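Friday, March 15, 2024
Laundry folding, hand gripper sessions — notes for me and whoever takes over the Devadiga work in May

Good day today! We are up to 451 folds in the Enow set, out of 1,515 wanted, and the pace is far less grim than I feared. When Ulent first told the folding room that part of the sorting and stacking would go to machines, I expected long faces. What I got was people arguing over how a sleeve should be tucked, and that has kept up all week.

Dark clothes on stripes remain my favourite test. If an arm can find the hem of something black, it can find most hems.
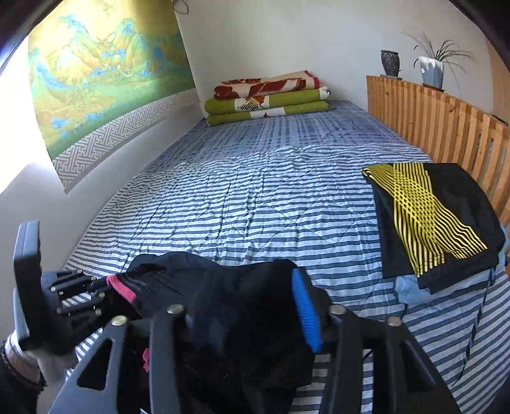 Cuffs want a light pinch close to the seam. Pinch too far in and you pick up both layers, then the whole thing rolls. I've changed the instruction sheet to say so, in the folders' own words this time.

Two grippers is now the normal way of working for anything bigger than a tea towel. Sornine wanted one-handed only, but no one folds like that at work, so why teach it? 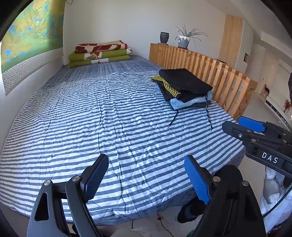

Both grippers at the bed, folded clothes on the right.

The change in the job itself is what excites me. Folders who did the same shirt all shift are now setting the standard for it: what counts as square, what gets sent back, when to give up and start over. Rota still to be sorted. Wrists get tired after a long run with the grippers, so I'm putting in a break every 3 garments and swapping people over at lunch.

To check on Monday: whether slow folds should be kept or redone. I say keep them.
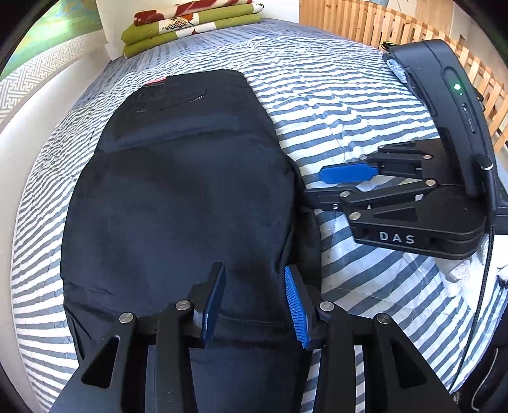
Chaiwat Thongsuk: Keep the slow ones, yes. But please put the training hours on the rota as proper paid hours, or people will feel they are teaching the machine in their own time. And I'd like the folders to see the first results before the managers do.

Agreed on both, rota changed.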